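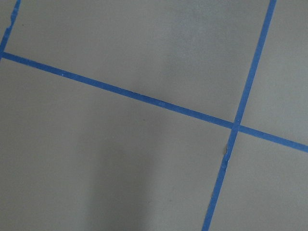 Can a robot tidy up after lunch yet? I get asked this by nearly everyone who finds out what we do at Plemalar, usually while they're loading their own dishwasher, so this spring we decided to stop mumbling and put our answer in writing. Today we're publishing the first results from Mellor, our household chores trial, and the short version is: sometimes, slowly, and please don't sell your tea towels. The trial happens at table height, on surfaces we mark off into big rectangles with blue painter's tape, so that when a bowl is meant to go in one square and ends up in the next, we can all see it. I'm very fond of that tape. It's the cheapest thing we own, it gets nicked and ragged along the edges, and it has settled more arguments than any of our software.

We picked 8 chores for the first round, all of them dull on purpose. Putting a lid on a bowl. Clearing a chopping board. Moving a knife out of the way before reaching for whatever is behind it. Folding a flannel (oh, the flannel!). Each one was tried over and over with the items set down in different places, because a kitchen where everything is always in the same spot is a showroom and I've never lived in one.

Over the whole trial we logged 3,000 attempts. Of those, 2,259 finished the way we'd asked, with no human hand reaching in to help. I was chuffed with that, I'll admit, and then I went through the ones that didn't finish and felt rather less chuffed. A good many were daft. The arm would pick something up beautifully, carry it across and let go a whisker too early. Others stopped dead because an item had been turned round and no longer looked like itself.

The chores that went best were the plain pick-up-and-put-down ones with firm things that keep their shape. Anything floppy or slippery was a struggle, and thin things lying flat were the worst of the lot. Have a go at picking up a playing card with oven gloves on and you'll have some sympathy.

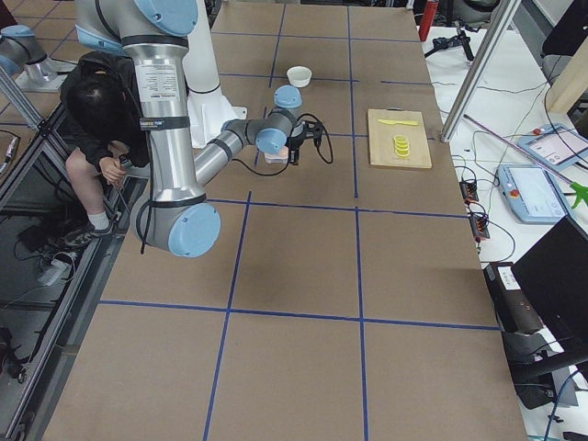 Grelari, the catering supplier that helped us choose the chores, reckons we're still being too kind to ourselves. Their view is that a lid going on in the end is no use to a café if the queue is out of the door by then, and they'd like every result in the next round to be given with a time beside it. Fair enough! We've agreed to do that, and I expect the figures will make humbling reading.

They also asked about shop floors, where the jobs are a bit different: facing up shelves, sorting returns, putting stray items back where they belong. We think some of that is closer than the kitchen work. Boxes and tins are friendly shapes. A shop is full of people, though, and people lean over, change their minds and leave a cucumber among the birthday cards. I wouldn't want to promise anybody a date.

The next round starts in April and brings in shelf tasks alongside the kitchen ones. We'll be using Platico, our scoring sheet, which marks each attempt on whether it finished, how long it took and whether anything got dropped on the way. The sheet is free to any school, shop or workshop that would like to try it on their own machines, and we'd love to see the results, especially the rubbish ones.

Notes for editors

The full write-up from the first round of Mellor runs to 817 attempts described one by one, chosen to cover all of the chores, with the failures left in. Copies are available from the Plemalar press desk, as is the Platico scoring sheet. Visits can be arranged in the mornings. Flat shoes, please, and mind the cables.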